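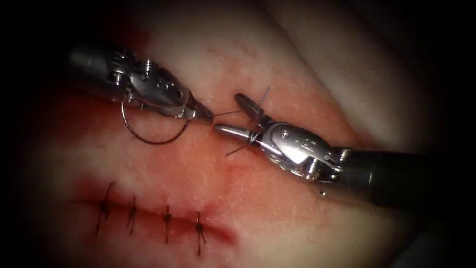 4.2 Building a character timeline. Each character page in the Clusent Story Encyclopedia carries a timeline, which is assembled from the published chapters in order of story date. Settled entries and open entries must be kept visibly apart, much as the incision has four finished stitches at its lower left while the instruments are still gathered toward its upper right. Contributors should complete the steps below before submitting a page.

1. Open the character page and select Edit Timeline.
2. Enter the chapter number, the story arc and the event. Chapter numbers run from 1 to 859.
3. Mark the entry Settled if the event is shown directly. Mark it Open if it is only reported by another character.
4. Repeat for each event, up to 47 per page.
5. Select Save Draft.

Note: Events from the Siege of Sketholm (Chapter 249 onward) are dated by the Rurna calendar. Do not convert them. 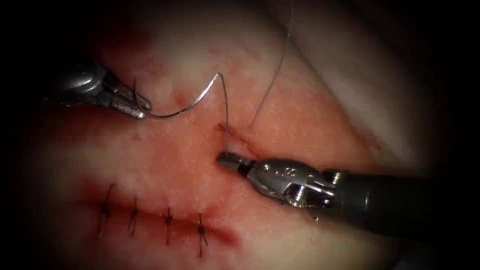
4.3 Attaching sources. Every entry requires at least one source, and the source must be joined to the entry itself. The curved needle held in the serrated jaws has its suture joined at one end; a claim and its citation should be connected as directly. A general list at the foot of the page is not accepted.

1. Select the entry and choose Add Source.
2. Enter the chapter and panel.
3. Select Attach, then Submit for Review.

Caution: Deleting an entry also deletes its sources. This cannot be undone.

Submitted pages are reviewed each Wednesday by Ashley Horrocks. Disputes about the Whiteley family tree should be sent to Lev Pasichnyk.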